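Gadville > Notebooks > Laundry bay > Entries

March 5, 2018

Laundry bay, continued from the January entry. Purpose: find out where the damp smell comes from after a cotton wash, and fix the order of steps for closing down the bay in the evening.

Layout as left last time. Standing fan on the glass door side, in front of the door, with the cardboard box still under it. Both ceiling round lights and the tubes on. The box should go. It takes up water from the floor and I would like it out of the airflow before any drying figures are written down. The white pipe along the ceiling and down the wall was wiped with a dry paper towel before the first run and again after it. Paper dry both times, so condensation on the pipe is ruled out for now.

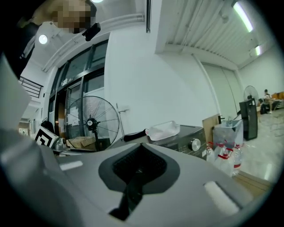 Hawi Bogale would move the fan before touching anything else: with the glass door shut it only turns over the same air, and the towels nearest the wall get none of it. Try it with the door open a hand's width and the fan facing out, then compare. Also, has anyone smelled the drain hose?

Noted. The drain hose was not checked in January. It was pulled today, flushed in the yard and refitted with a new clip from the Sosedport box. Some grey slime in the lower bend, not enough to restrict flow. Smell from the hose itself was slight.

Test load: the Olta cotton towels, one bundle, 589 g dry on the bench scale. Washed at 40 with the liquid detergent, no softener. Spin at the middle setting. The load was left in the drum with the door shut for 2 hours after the end of the cycle, to copy what happens on an ordinary afternoon. On opening, the smell was clear at the drum and weaker on the towels. Same load again, removed straight away and door left open: nothing on the towels, faint at the gasket.

So the gasket is the main suspect, with the hose second. The folds at the bottom hold water after the spin. Folded them back by hand and found lint and a grey film, worst at the lowest point. Cleaned with a cloth and warm water with a little washing soda, then a dry cloth. The film came away without scraping. Do not use the stiff brush from the Barajas kit on the rubber – it marked the old seal last year and the marks then collected lint.

The detergent drawer was taken out, rinsed and left on the bench to dry. Residue in the softener side, hard, old. Softener has not been used here since the autumn, so that is leftover.

Door now stays fully open between loads. It opens to the right, so keep the floor on that side clear and go round by the left when carrying a basket. Nothing to be hung on the door. 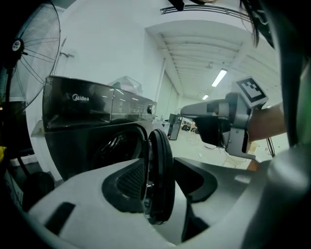

The gasket gets wiped last, after the outside and after the drawer, so that the cloth used on the rubber can go directly into the wash bucket. Polish is not to be used on the control panel. A damp microfibre cloth is enough and leaves fewer streaks.

Levelling was checked while the floor was clear. Front left foot was 4 mm high against the others. Corrected and the lock nut tightened. Less walking on the final spin afterwards, by ear and by a pencil mark on the floor. The mark and the foot were still in line at the end of the second run.

Hawi's fan arrangement was tried for the last part of the afternoon only, fan facing out, glass door slightly open. Too short to give a drying time. The towels by the wall felt drier than I expected but they had also been spun twice, so the result is not usable.

To do:
– box out from under the fan
– repeat the closed-door run with the clean gasket, same load, same wait
– full drying run with the fan facing out, weigh at the start and every hour
– order a spare hose clip, same size
– copy the wiping order on to the card by the sink

Hose and gasket to be looked at again after 4 more loads. If the smell is back by then, the next thing to open is the pump filter, which I have left alone so far as there was no tray to catch the water.

Contact the workshop | © Gadville Workshop | Back to top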